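Vildale costume contest: frequently asked questions

The Vildale costume contest is open to anyone who owns the game on any platform. Please read the answers below before writing to us. Most of the messages we got in February were about things already covered on this page.

Who can enter?

Anyone aged 16 or over. Entrants under 18 need a parent or guardian to sign the form. You can enter from any country, but you must be able to receive post if you win.

Which characters are allowed?

Any character who appears in Vildale or in the Araya expansion, including shopkeepers and the unnamed river guards. There are 52 outfits on the official reference sheets, and you can download the lot from the contest page. Alternate colours count as the same outfit. Characters from Flano are not allowed this time, even though they turn up in the crossover quest.

Do I have to make everything myself?

No. Shoes, wigs, gloves and plain base clothing can be bought. Armour, masks and hand props must be your own work. If you printed parts from someone else's files, say so on the form and name the person who made them. You won't lose marks for it, but leaving it out can get an entry removed.

What materials can I use for props?

Foam, wood, card, resin and plastic are all fine. Metal blades are not, blunt or otherwise. Anything that lights up must run on batteries. 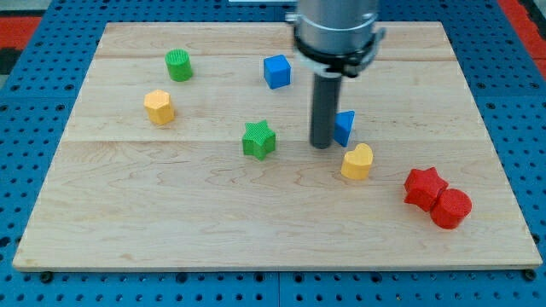

How many photos should I send?

Send one full-length photo from the front and one from the back. You may add up to two close-ups of details you want the judges to look at. Please don't send edited backgrounds or added glow effects – we need to see the costume as it was made.

Can I enter as a group?

Yes. Fill in one form for the whole group and list everyone on it. A group counts as a single entry and shares a single prize. You can be in a group and also enter on your own, as long as the costumes are different.

How are entries judged?

Enda Ó Riain, who drew most of the outfits for the game, picks the shortlist. Players then vote for the winner through their Uvent account. Last time we had 353 entries, so the shortlist takes a while to put together.

What do I win?

The winner gets a printed art book and an in-game cloak that can't be bought in the shop. Everyone on the shortlist gets the cloak in grey. Prizes can't be swapped for game currency.

I made a mistake on my form. Can I change it?

Yes, until entries close. Log in to Uvent, open "My entries" and choose "Edit". New photos replace the old ones, so upload the full set again.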